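Zuletzt aktualisiert: 2. Dezember 2022

Projektbericht: Greifaufgaben durch Vormachen — Datenaufnahme mit Handgreifern

3. Durchführung

Im Teilprojekt Skongate sollte ein Greifablauf ohne Roboterarm aufgezeichnet werden. Die vormachende Person führt dabei zwei Handgreifer, je einen pro Hand. Die Lage der Greifer wird später aus den quadratischen Markern an den Gehäusen berechnet. Die Auswertung hat Wafula Simiyu geschrieben, ich war für Ablauf und Aufnahme zuständig.

Die erste Aufgabe war einfach gehalten: einen kleinen Gegenstand auf einem Tisch von beiden Seiten fassen, anheben und wieder ablegen. Jede Wiederholung beginnt mit den Greiferfingern an der Tischkante.
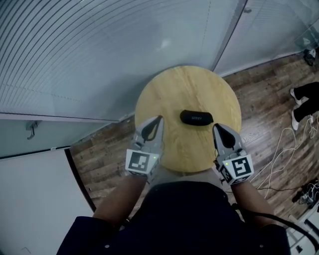 Abb. 5: Handgreifer links und rechts des schwarzen Objekts, Blick von oben auf den runden Tisch.

Seit Juli haben wir 1.121 Durchgänge aufgenommen. Davon waren 695 brauchbar. Beim Rest war meist ein Marker durch den Unterarm verdeckt, oder die Hände waren zu schnell und die Bilder unscharf. Das Ziel von 1.000 brauchbaren Durchgängen haben wir damit nicht erreicht.

Auffällig war der Unterschied zwischen den Personen. Wer zum ersten Mal mit den Greifern arbeitete, setzte oft schräg an und korrigierte mehrmals nach. Diese Durchgänge haben wir behalten — für das Training könnten die Korrekturen nützlich sein. Die Fernsteuerung als Vergleichsverfahren wird in Abschnitt 4 behandelt.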